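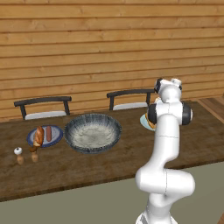
Setting Up Your Flakura Table Lamp

Filed under: Home & Lighting > Guides
Search this site... Go

I've put together three of these now, so I'll walk you through it the way I'd do it at my own dining table. Give yourself half an hour.

1. Lay a towel down first. The base is heavy and it will scratch a wood top (ask me how I know!).

2. Screw the stem into the base by hand until it stops. Don't use pliers – the threads are soft brass and they strip.

3. Feed the cord out through the notch at the back and pull gently until you have 7 inches of slack inside.

4. Fit the bulb. I like a 3000 K one for eating by, nice and warm without turning the salad brown.

Caution: unplug the lamp before you touch the socket, and never go over the limit printed inside the shade.

5. Drop the shade on and tighten the ring. Snug is plenty.

6. Plug in and hold the dimmer for five seconds. The light blinks twice and it's ready.

Note: if it keeps blinking, hold the dimmer again and count slowly. Fanni Erdős wrote in from Pidulstead to say hers needed a second go, and so did mine.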